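Thread: Operators after the cell goes in - what do they do all shift?
Board: Small Plant Automation

pegboard_jen
We do gift kitting at the Vimosness site: stands, writing tools, small wood parts, paper wrap. Until May every stand was dressed by hand. Management has now approved an arm for placing the long items on the stands, and there are 19 people on the packing floor who want to know what it means for them. I have read the integrator's brochure. It covers reach, payload and payback and says nothing about who does what. Has anyone been through this with display or presentation goods, as opposed to boxes and pallets?

kl_fixture
Kerketti, same kind of product, one year further along. Placement of long items on a carved stand is a bad first application. The contact point is small, the part rotates in the grip, and the stand moves if you touch it. Ask for a nested fixture and palletize the stands. If the integrator can't fixture it, send them home.

dunmore77
Disagree with kl. A nest for every stand model costs more than the labor in a shop with short runs. Force sensing at the wrist plus a slow approach handles most of it. The slow approach is the part the purchasing people never put in their spreadsheet.

kl_fixture
Then you have bought a slow robot that needs a person next to it. I have seen that cell. Everyone has seen that cell.

halfturn
I work on one, so I can answer the original question from the floor side. Ours was set up by Odex, and the vision layer is Ersoy. I was a packer before and I'm now listed as cell operator. Same hourly grade, which is a separate complaint. Current state of the work:

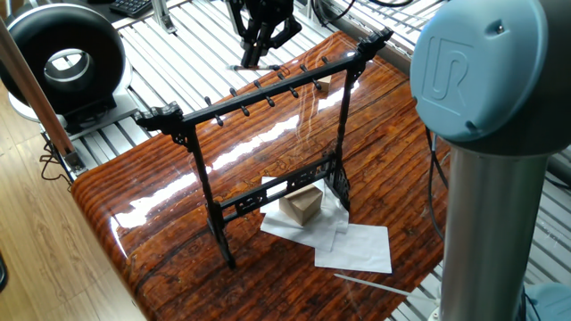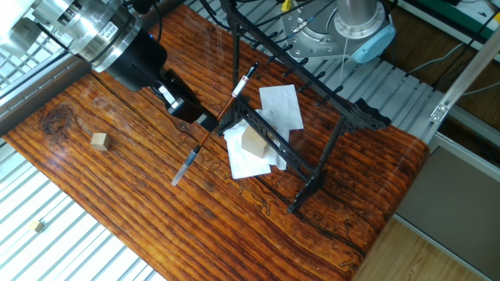
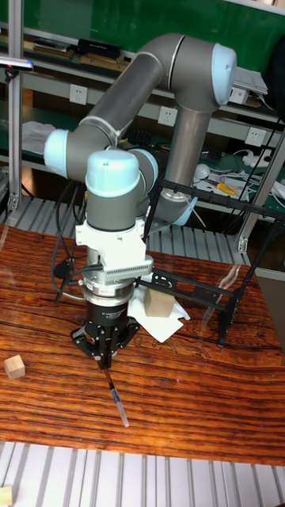 What changed most for me is where the judgment goes. As a packer I made a hundred small corrections in my hands and never wrote one down. Now each correction has to become a setting, a note or a stop, and somebody has to decide which. Lighting was the first example. In the first picture the lacquer throws a white band across most of the table, and our vision setup lost thin parts against that kind of glare. The fix in the software took two visits. The fix I proposed, a matte mat, was refused because the customer's table finish is part of the spec. So I reposition lamps, which is in no job description. The second example is grip angle. In the last picture the fingers have the item pointing down and slightly off vertical, and a lean like that is enough to matter at a peg. I log it every time I see it. The log is 127 entries long and I'm the only person who reads it.

dunmore77
What is the stand placement tolerance? And is the crumpled paper under the blocks part of the product or is that packing waste?

halfturn
Part of the layout. Paper goes down, block goes on it, and both are placed by hand before the arm starts. Tolerance is whatever I can see by eye, which was my point about judgment. There is no locating pin.

kl_fixture
No locating pin. I rest my case.

pegboard_jen
This is useful, thank you. halfturn, how many people were doing the task before, and how many now? That is what I'll be asked at the meeting.

halfturn
Two before, on rotation. One now, plus a share of a technician. The second packer moved to inspection and prefers it - less bending, more reading. The rotation is what I miss. Packers used to swap stations every 30 minutes. I stay put, because nobody else has been trained on the restart procedure. I would put that ahead of headcount on your list.

abraten_maint
Alvar Bråten, maintenance, different company, but I do restart training for three sites. halfturn is right on this. If one person holds the restart, you have built a single point of failure and an unhappy employee in the same step. Train four. It is half a day each. Also write down who is allowed to change the grip force, and put it on the wall by the controller.

dunmore77
Half a day is optimistic for people who have never held a pendant. Budget a full day, and another one after the first month when they know what to ask.

abraten_maint
Fair for the second session. For the first I would still hold to half a day, or they forget the second half.

kl_fixture
I'm not against training anyone. I'm against training people to compensate for a missing fixture. Put the pin in first, then see how much there is left to teach.

halfturn
A pin means drilling the customer's stand or clamping over the carving. I asked. We could locate off the feet, maybe, but the feet vary between batches by more than the error we are trying to remove.

kl_fixture
Soft jaws on the uprights. Felt-lined, light spring. Won't mark lacquer.

halfturn
That I will take to Odex. Had not considered the uprights.

pegboard_jen
Posting the outcome for anyone searching later. Meeting was 17 Aug 2020. We got the restart training for four people in writing, and station rotation stays, including the cell. Pay grade for the operator role is not settled. Soft jaws are on the quote request as an option. Management would like the log to be kept in a shared file with a named engineer reading it each week. The engineer has not been named.

dunmore77
Get the name before commissioning.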